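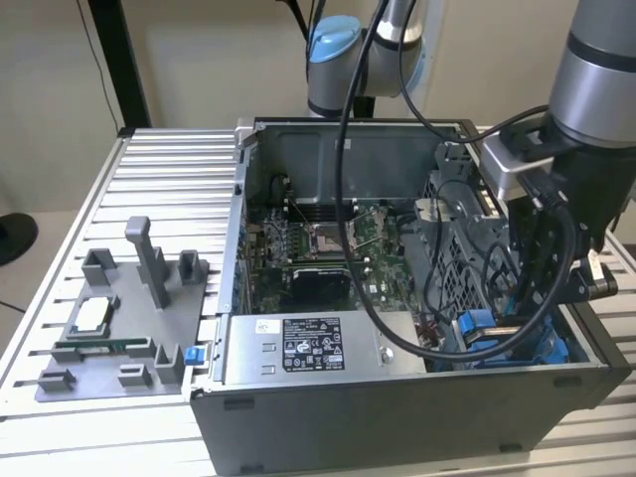 Ghassan Saab me escribió que con un ordenador de segunda mano siempre se acaba pagando dos veces, y que él prefiere ahorrar un año más y comprarlo nuevo. Le contesté que depende de para qué se quiera.

Inicio Blog Archivo Contacto
Blog > Economía doméstica > Comprar usado

Yo llevo tiempo comprando usado casi todo lo que tiene enchufe. La lavadora, el monitor y el equipo con el que escribo esto salieron de anuncios o de tiendas de reacondicionados. El equipo me costó 300 euros en Brondard, con factura y un año de garantía. Podría haberlo sacado más barato a un particular, pero la factura me importa.

Antes de pagar pregunto siempre lo mismo: cuánto tiempo se ha usado, si se ha abierto alguna vez y por qué se vende. La tercera pregunta es la que da más información. Si el vendedor tarda dos días en contestarla, lo dejo correr.

También miro lo que cuestan los recambios. Una vez compré una impresora por muy poco y el primer juego de cartuchos valía más que ella. Sigue en el trastero.

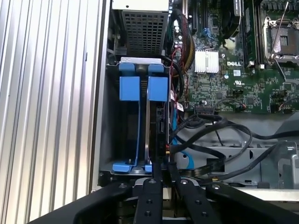

Otra cosa es el transporte. Los aparatos pesados los recojo yo, aunque tenga que pedir el coche a Miroslava. La única vez que me fie de un envío barato llegó la caja hundida por una esquina, y la reclamación duró de febrero a junio. Al final me devolvieron el dinero, menos los portes.

Llevo las cuentas en una libreta. Desde que empecé he gastado 3.391 euros en aparatos usados, reparaciones incluidas. No sé cuánto habría gastado comprando nuevo y tampoco voy a calcularlo -- dependería demasiado de qué modelos eligiera.

Lo que no compro usado son colchones, cascos de bici ni baterías sueltas. Con las baterías hice una excepción en abril y me duró 8 semanas.

El domingo voy a ver un congelador pequeño. Piden 80 euros y el anuncio no dice la marca, así que ya he preguntado.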